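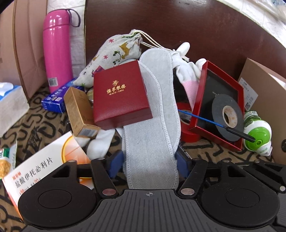
**Filed under: Teaching by hand**

29th January

I spent most of the weekend recording pick-up demos with the hand-held gripper, out of a pile of household stuff on the carpet. The idea is the same as in my earlier posts. I hold the gripper, squeeze the fingers shut on something, lift it out and put it down, and the recording goes into the training set I'm calling Nel.

My target for this batch is 200 demos. I have 50 that I'd keep. A lot of the others are bad because of me. I hesitate over the pile, go in, change my mind and come out again, and the policy learns to hesitate too. I saw that in the last batch and had to throw out a whole evening of it.

Soft things are the hard part. A box has sides and you close on them. The long white strip with the stitched edges bends whichever way it wants, and the gap between the blue fingers has to line up with it before I squeeze. The cloth bag with the deer on it is similar, with the cords as an extra problem. The tape rolls are easier, though I keep grabbing them in two different ways and I should pick one.

Things I'm changing for the next session:

- Decide on the object before I start recording.
- Come in slower over the last few inches.
- Stop after 6 or 7 grabs and mix up the pile again.
- Keep my wrist at one angle unless the object needs something else.

I also tried driving the arm by remote control for comparison, using the Trinevell software. It works, but every grab takes me much longer, and I can't feel when the fingers have closed on something thin. With the gripper in my hand I can. The catch is that my arm reaches places the robot's can't, so some of the hand demos have to be dropped when I replay them. Grono checks for that now and marks the bad ones in the log.

I'd like to have the full batch done well before April. My knees are sore from the carpet, so the next pile might go on a table.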